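Kitchen robot tips: the software side

Tips for planning, perception and control when two arms handle food on one table

Many readers of the Mumton pages write that their arms are good but the software makes them slow. I collected here the small habits which help me most with packing and serving tasks. My planner is Jiltance and my perception node is Eltico, but most of the tips are good for any tools.

Clear plastic
Depth values on transparent trays are mostly holes. Do not let the planner read a hole as free space. I fit the tray outline from the color image, give it a fixed height in the world model, and lock it until the tray is moved. Wrapped bread has the same trouble with shine. Take the mask from color and only the center height from depth.

Dark mat
A dark, dull mat under the food gives a clean border for the segmentation. Set the exposure by hand on the mat before you start. With auto exposure, one white bowl can change all the thresholds.

Bowls
Plan the grasp on the rim and not on the whole shape. Keep the rim as a ring of candidate poses, and throw away the ones where the wrist would come near the table. I begin with 324 candidates, and after the collision check there are still more than enough.

Soft bags
A bag has no true model. Put a box around it with a generous margin and update this box after every contact. The handle should be a separate object, otherwise the planner will happily drive an elbow through the loop.

Two arms
Give each arm its own zone and one shared zone in the middle. Only one arm may hold the lock of the shared zone. Release the lock when the wrist is outside, not when the gripper opens. This one line in the code removed most of my stops.

Retries
Allow 3 tries for each grasp, then go back to the home pose and look again. A fourth try with old perception data is lost time.

Logs
Write joint states and the planner decision in the same file with the same clock. I keep the last 200 runs and delete the older ones with a script in the evening.

Crayfish in the bowl, with the tote bag on the right side of the table

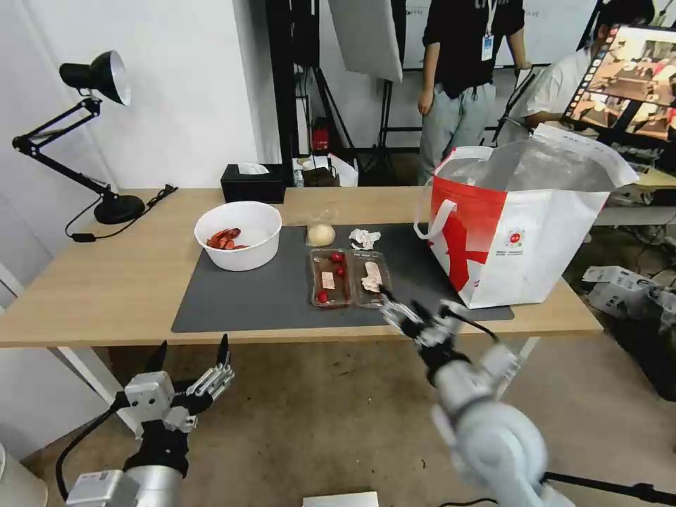
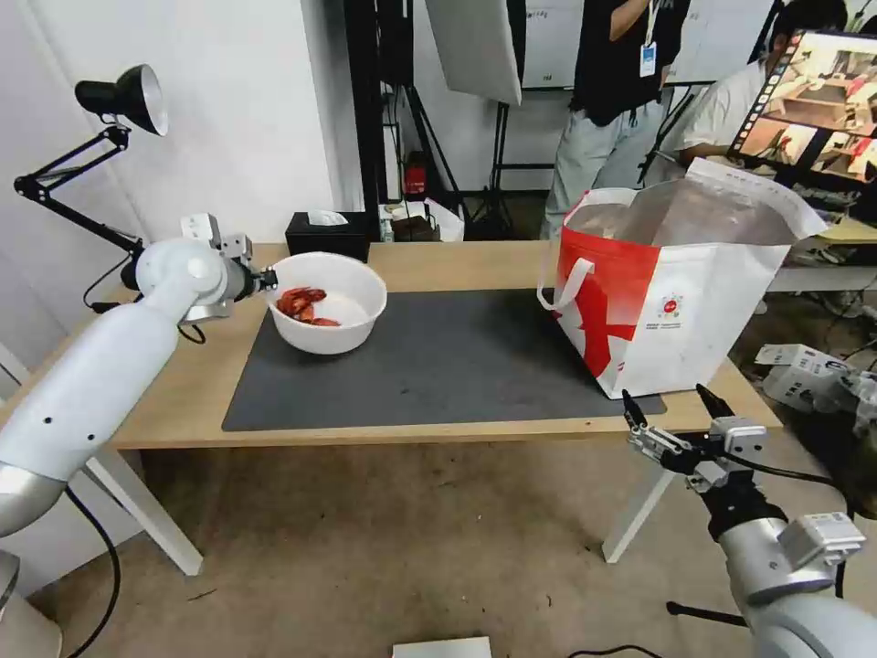
Can I run the planner and the perception on the same computer?
It works well if you give the planner its own processor cores and limit the camera rate. When the planning time begins to jump, move the perception to a second machine first.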